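Caught Nadine Srour between phone calls, 23 December 2022, last working day before the break. She runs the equipment fund for the children's ward at Dendia, the small hospital up the hill, and she had a sandwich in one hand the whole time. Notes typed up same evening, so forgive the gaps.

First thing, the check. The Verstraete walking club handed it over in the hospital lobby, between the coffee stand and the elevators. $375, all of it from their sponsored night walk in May.

"They'd been sitting on it," Nadine says. "They wanted to wait for the last pledges to come in. I told them, just bring what you have! But no, they wanted it finished."

So is $375 a lot for a hospital? She puts the sandwich down for that one.

"For the hospital, no. For my fund, yes. I'm not buying scanners. I buy the stuff that isn't on anybody's list. Reading lamps you can bend. A decent chair for a parent who's staying over. That check is one chair, a good one, with a bit left for lamps."

The chairs are a sore point. The ward has two that fold flat and both are old. Parents trade them. One dad slept in a dining chair with his feet on his suitcase, and she still brings it up at meetings.

The new one is on order from Gretason, a furniture place two towns over. They knocked off the delivery charge when they heard where it was going. No date yet. "They said after New Year. Which could be anything."

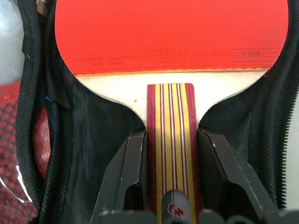 The walk itself was Lwazi Du Plessis's idea. He's been leading the Verstraete club for a few years and came in by phone for ten minutes, on a bad line, from what sounded like a parking garage.

"We'd never done anything at night," he says. "Somebody said nobody's going to come out after dinner in the rain. Well, nearly 100 people signed up. We ran out of the reflective bands."

Did it rain?

"Sideways."

They went from the library to the old Zonstead mill and back along the canal. Soup at the mill. Some of the younger kids turned back there with a grandparent, everybody else did the full loop. Lwazi had people phoning in pledges the next morning because their neighbor had come home soaked and very pleased with herself.

He doesn't want much made of the amount. "Put in that folks gave a dollar, five dollars. There was an envelope of quarters. I counted it at my kitchen table and then my wife counted it again, becuase she doesn't trust my counting."

Same total both times, he'd like that on the record.

Back to Nadine. I ask how a group goes about giving to the fund, as a couple of readers had written in about it. She says call the front desk at Dendia and ask for her by name. Don't mail cash. If you're collecting for something particular, talk to her before you start.

"People are so kind, and then I get a trunk full of stuffed animals," she says. "We can't put used ones on the ward. Infection rules. I've had to say no to some lovely people and I hate it, I really do. So ask me first. I'll always have something that needs paying for."

Right now that's the lamps, then paint for the hallway outside the treatment room. It's a kind of green at present. "Hospital green. It was like that when I was a patient here, with my tonsils."

She was seven. Remembers the ice cream and the hallway, not much else.

Will the walk happen again? Lwazi says yes, same route, May again, and this time they're ordering the bands early. He needs marshals for the canal stretch where the path gets narrow by the lock. Two at least. Previous experiance not needed, just a flashlight and a loud voice.

Nadine says she'll walk it. She missed the last one, was on shift, and watched the line of lights going along the water from the third floor with a couple of the kids who couldn't sleep.

"We waved," she says. "They couldn't see us from down there. We waved anyway."

Then her phone again, and she was off down the hall with the rest of the sandwich.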